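Bench Inspection Checklist: Desktop Computers, Opened Units
Bellia Refurbishing, Bay 9
Revised May 2024

Fill in one sheet per unit. Mark each line OK, Fail or N/A and write a comment for every Fail. Do not leave lines blank. Sheets go in the Dokis tray at the end of the shift.

1. Before opening

1.1 Unit unplugged from the wall, power button held down until fans and lights stay off. OK
1.2 Wrist strap on and clipped to bare metal. OK
Comment: Strap clip is stiff. Replacement ordered from Fliketti in April, not received yet.
1.3 Floor around the bench clear of cords and boxes. OK
1.4 Cover set down flat, away from the bench edge. OK

2. Chassis and power supply

2.1 Chassis lies flat and does not rock. OK
2.2 Edges checked for burrs and bent metal. Fail
Comment: One sharp spot on the rear edge. Taped for now. File before the cover goes back on.
2.3 Power supply label can be read. OK
2.4 Vent holes on the power supply free of dust. OK
Comment: Vacuumed. Do not open the supply itself under any circumstances. Bad supplies go to Delacroix whole.
2.5 Release latches move freely. OK

3. Processor, memory and drives

3.1 Chip and socket kept free of fingerprints and paste. OK
3.2 Socket pins looked at under the lamp before a chip goes in. OK
Comment: Never wipe an open socket with a cloth. If there is lint on the pins, use the hand blower. Bent pins are an automatic Fail and the board gets a red tag.
3.3 Drives handled by the caddy or the sides. OK
3.4 Drive carriers free of cracks, tabs not broken. OK
3.5 Parts on the panel seated and not loose to the touch. OK

Views from this bench: parts on the gray panel first, then the open desktop and a drive in its blue caddy. 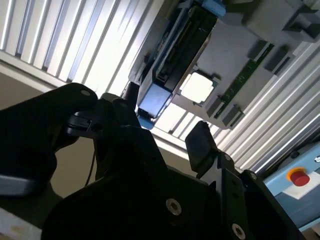
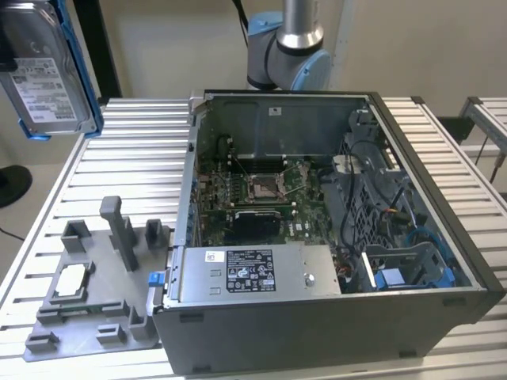

4. Cables

4.1 No cable pinched between the drive cage and the shell. OK
4.2 Red, yellow and black power wires have no nicks or bare copper. OK
4.3 SATA cable has no hard kinks. OK
Comment: The curve beside the cage is acceptable. Anything folded flat gets replaced.
4.4 Loose cables tied back before the cover goes on. Fail
Comment: Ties ran out after unit 11. Use the reusable straps from the second drawer until the new bag comes in.

5. Bench and storage

5.1 Screws in the magnetic dish, sorted by length. OK
5.2 Removed drives placed in foam, label side up. OK
5.3 Lithium coin cells in the lidded jar, terminals taped. Fail
Comment: Jar had no lid. Lid found under the bench and put back. Check again next round.
5.4 Extinguisher reachable without moving anything. OK
5.5 Inventory tag matches the sheet. OK
Comment: Tags above 3,000 use the new format with the letter at the end. Do not write over old tags.

Open items to carry forward: 1.2, 2.2, 4.4, 5.3. Next check of this bench is due after 17 more units.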